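Two Grippers and a Lot of Cable: An Afternoon at the Ostari Open Day

Posted in May by Ritva Ojala

I went to the Ostari open day because Cukard had promised a side-by-side of hand-worn grippers, and I've read enough brochures on the subject to want to see one across a table. The session was billed as 35 minutes. A good part of it went on talk. 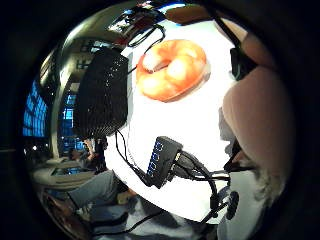
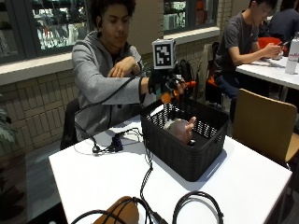
Is a hand-worn gripper a fair stand-in for the one on the arm?

Only if the fingers, the camera mount and the grip force match, and you should ask to see all three checked. A person will quietly make up for a weak grip with the wrist, and an arm won't.

I put that to the Cukard people and got a slide. The slide said 179 grasps and left out how many were misses. When I asked, I was told the misses were "being reviewed."

The Pelkonen fingertips are softer and, to my mind, better on round things. They also cost more, and the rep had no wear figures past 2 months. The Zullholm set is stiffer and dull to look at, but it comes with a drawing that shows every dimension, so I could plan a mount around it tonight if I had to.

Cabling bothered me more than the fingers did. Every lead to the hand is something else to snag, and the wireless version has been "next quarter" for as long as I've been asking. I'd also want to hear how they line up the timing between the glove and the cameras. The answer I got was that the software handles it.

I've asked for loan units of both for 3 weeks. Pelkonen wants a deposit. Zullholm hasn't written back yet.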